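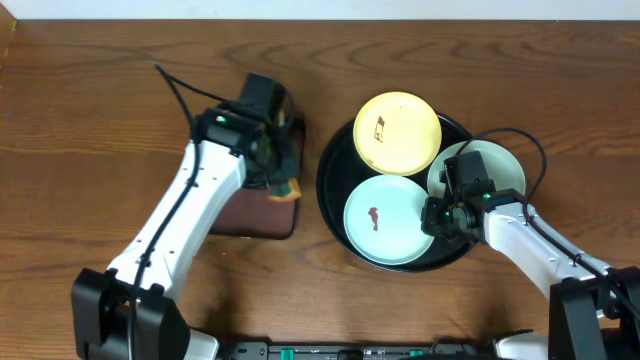

Tampo de madeira, tom castanho-avermelhado, veio à vista.

Manchas esbranquiçadas em tampo de madeira: goma-laca ou óleo?
Publicado por Idalina Macedo em domingo, 8 de junho de 2025
Categoria: Acabamentos e restauro

Tenho um tampo maciço comprado em segunda mão, sem indicação do acabamento. Apareceram manchas esbranquiçadas onde pousaram chávenas quentes. Passei um pano com óleo Vonik e não notei diferença. Antes de lixar, queria saber como identificar o acabamento e se a mancha pode sair sem remover tudo. A espessura do tampo não é problema, mas não tenho lixadeira orbital.

Joaquín Rivadeneira
Faça o teste do solvente numa zona escondida, por baixo ou no topo. Primeiro limpe o óleo com aguarrás e deixe evaporar. Depois aplique uma gota de álcool etílico e espere 3 minutos. Se a superfície ficar pegajosa, é goma-laca. Se não reagir, repita ao lado com diluente celulósico: se amolecer, é provavelmente laca nitrocelulósica. Sem reação a nenhum dos dois, trata-se de verniz de poliuretano ou de um óleo já curado.
Mancha branca costuma ser humidade retida na película. Em goma-laca, uma boneca quase seca, com muito pouco álcool, passada depressa e sem parar, resolve a maioria dos casos. Em poliuretano o álcool não adianta. Mancha preta é outro assunto (taninos e ferro) e pede ácido oxálico.

Phúc Đinh
Lixa 120 e verniz novo. Foi o que fiz na minha e ficou bem.

Hyun-seo Byun
Não começaria pela 120 sem saber se o tampo é mesmo maciço. Confirme no topo se o veio continua da face superior.
Se acabar por lixar à mão, use taco de cortiça, sempre no sentido do veio, e aspire entre grãos. Para óleo duro, duas demãos finas, retirando o excesso ao fim de 10 minutos. A cura completa leva cerca de 336 horas; até lá, nada de panos molhados nem loiça quente. Os panos com óleo secam-se estendidos ao ar livre, nunca amarrotados no lixo, porque podem entrar em combustão espontânea.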